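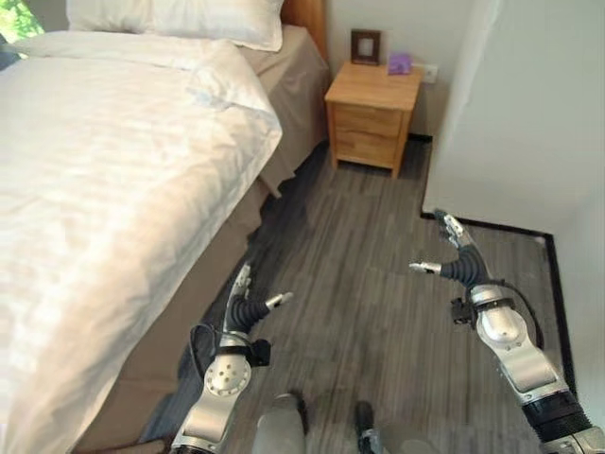

How do I keep a bed skirt straight and a duvet flat for longer than one morning?

Posted by Faustino Aguirre, Tuesday, November 29, 2022

We let out our spare room and I have become the sort of man who owns a bed skirt. It's taupe. It hangs down to the floor quite nicely when I've just fitted it, and by the second guest it has crept round under the mattress and one side is up at shin height. The white duvet, meanwhile, rumples if you look at it. I fold it over near the foot because a website told me to, and it looks like someone has already been sitting there. Is there a trick, short of lifting the mattress every time? My back has opinions about that. The floor is grey wood-effect planks, so any gap at the bottom shows.

Xóchitl Contreras

Upholstery pins, the twisty corkscrew sort. You push them through the skirt's flat top sheet into the fabric of the bed base, two at each corner and a few along the sides. I bought a bag of 100 and still have most of them, minus the one I found with my knee. You do have to lift the mattress once to put them in — get someone to take the other end.

For the duvet, check the cover is the same size as what's inside it. Mine was 30 cm too wide and no amount of smoothing was going to fix that. If they match, tie the inside corners, shake it from the foot end and leave it alone. Faint stripes in the weave hide a crease or two anyway, provided you get them running straight. If they're squint, everything looks squint.

orozco175

just take the skirt off?? nobody needs one

Faustino Aguirre

Orozco, I would, but then you'd see what's under the bed, and that's where we keep the Christmas decorations until December. Xóchitl, pins ordered. I've measured the cover and it's too big as well, so thank you for that. Any idea whether I can take it in along one side or do I have to buy another?

Xóchitl Contreras

Take it in along the closed side, inside out, one long seam. Wash it first in case it shrinks and does the job for you.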